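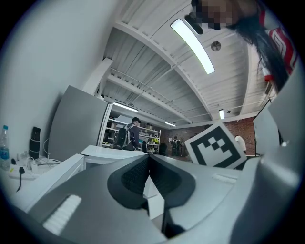

Filed under: Materials & Testing / Interviews

Yao-tsung Tsang has spent most of his career measuring how glazed ceramics fail. He runs the thermal bench at Rimell, a small contract lab in Tallolham that tests tableware for potteries and importers. Most of the failures he sees are crazing, the network of fine cracks that forms when a glaze contracts more than the body under it.

"People bring me a cracked glaze and ask what broke it," he says. "Usually it was under tension from the day it left the kiln. The kitchen only supplied the last few degrees."

His standard procedure uses 3 pieces from each batch. They are heated to a set temperature, held until uniform, and quenched in room-temperature water. Dye is then wiped over the surface to show the cracks. If the pieces pass, the temperature goes up one step and the cycle repeats.

Tsang distrusts single-number ratings. A glaze can pass the quench in June and craze on the shelf by winter, because a porous body takes up moisture and swells. For that reason he keeps a retained set from every job. The Teixeira stoneware series, the largest, stands at 955 pieces.

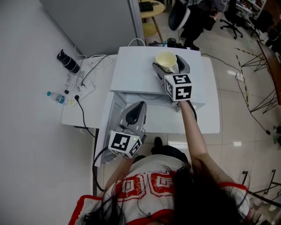 Moisture uptake also governs what happens under microwave heating. A dense, fully vitrified body absorbs little water and stays fairly cool, while an underfired one heats from within. Tsang says the handle is where users notice. With a cream-colored cup like the one on top of the white appliance, color gives no clue to the body underneath. "You weigh it dry, boil it, weigh it again," he says. "The difference is the answer."

He is revising the lab's reporting template, known internally as Prilleo, to list absorption beside quench results. Clients have asked for a simple pass mark instead. He has declined so far — the two figures answer different questions, and he would like both on the first page.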